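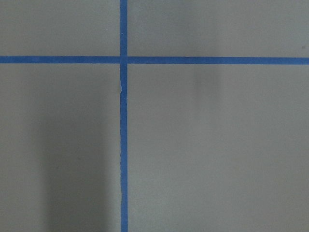
Blue tape where two lines cross.

The open day at Fusisgate started at 2 in the afternoon, and by then the parking lot was full. Ayana Teshome left her car by the feed store and walked back along the road with her mother, who had worn her church shoes and did not want to talk about it.

"We can leave whenever you like," Ayana said.

"I'm here to see the thing," said Eyerusalem. "I'll see it."

Ayana had worked at Fusisgate for eight months. Her mother had worked at the Gilani cannery for 20 years, on the lid line, until the line was replaced. She had never said a word against Ayana's job. She had just never asked a question about it either.

Inside there was coffee in paper cups and a table of name stickers. Ayman Soliman was at the door in a shirt with the folds still in it. He shook Eyerusalem's hand and told her that her daughter was the only person in the building who labeled her cables. Eyerusalem thanked him and put her sticker on her purse.

The demonstration was in the back room. People stood two deep behind a rope, mostly families, with a few men from Wornano who took notes on their phones. Ayana found a spot at the end where her mother could lean on the wall. Shiuli Herath was at the keyboard. She had her hair tied up with a rubber band, the way she did when she expected trouble.

"We're going to ask it to pick up a mug and set it down in the next square," Shiuli told the room. "It may miss. If it does, we'll start over."

The arm swung out over the table and slowed down. A child asked if it was asleep. Then it moved again, down toward the mug, and stopped well above it. It went back up. Shiuli typed something and the arm came out a second time, a little to the left, and stopped again.

One of the Wornano men put his phone in his pocket.

"What's it doing?" Eyerusalem asked.

"It's not sure where the knob is," Ayana said. "The light bounces off the lid."

"So pick it up by the handle."

"It was taught the knob."

Her mother made a small noise. Ayana knew it from years of homework at the kitchen table. Shiuli had heard it too, or had heard the words before it, because she looked over the rope.

"Would you like to come closer, ma'am?" she said.

Ayana was ready to answer for her, but Eyerusalem had already handed over her coffee and was ducking under the rope, shoes and all. She stood next to Shiuli's chair with her purse held in front of her.
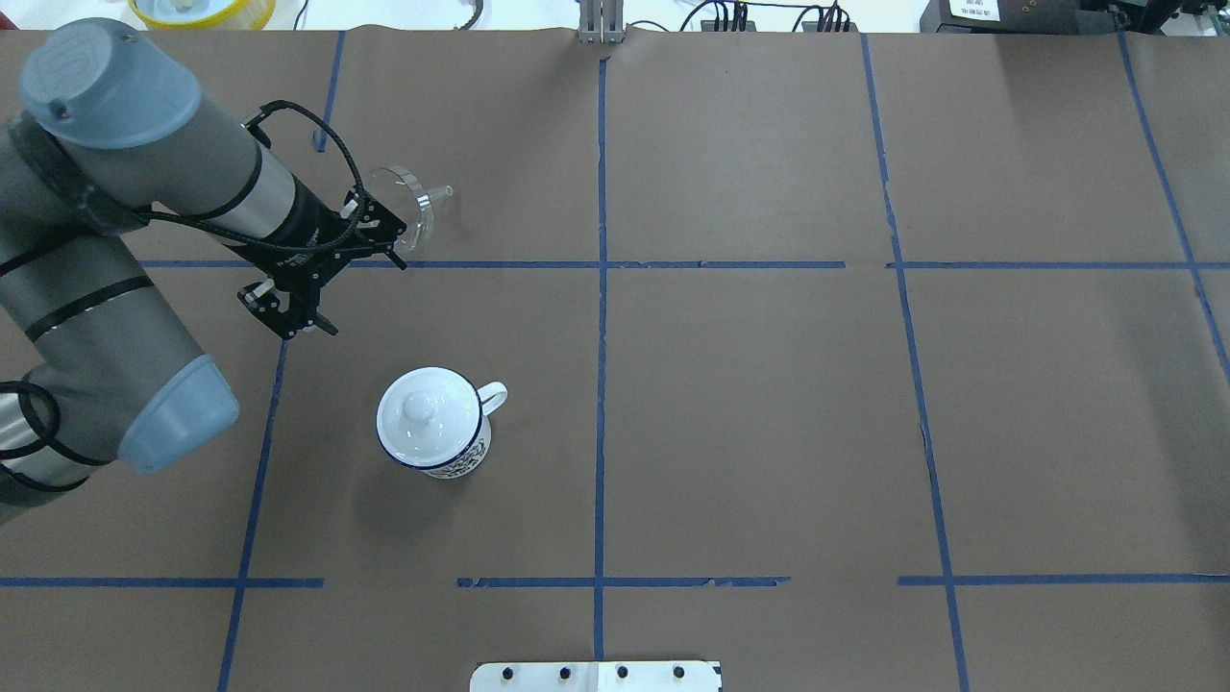

"How does it learn where to put its fingers?" she asked.

"A person guides the arm through the job many times, and it learns from the recordings," Shiuli said.

"How many times for this one?"

"We have 162 we kept. We did around 1000."

"Who did them?"

Shiuli pointed. Eyerusalem turned and looked at Ayana behind the rope with a cup in each hand.

"You sat here and did that 1000 times?"

"Not all in one day," Ayana said.

Her mother looked back at the table for a while. On the lid line they used to rest their wrists on a rolled towel. She had brought one home once, to show Ayana's father how it was done, and it had stayed in the drawer with the dish cloths – it was probably still there.

"Turn that light off," she said. "The one on this side."

Shiuli glanced at Ayman, who was standing by the switches. He turned it off. The arm came out again and slowed, and the room went quiet. It closed on the knob, and for a second the lid lifted by itself, and a boy near the front laughed out loud. Shiuli stopped it there.

"Well, it found the knob," Eyerusalem said.

They stayed until four. On the way back to the car she took Ayana's arm, on account of the shoes, and asked what time she usually ate lunch.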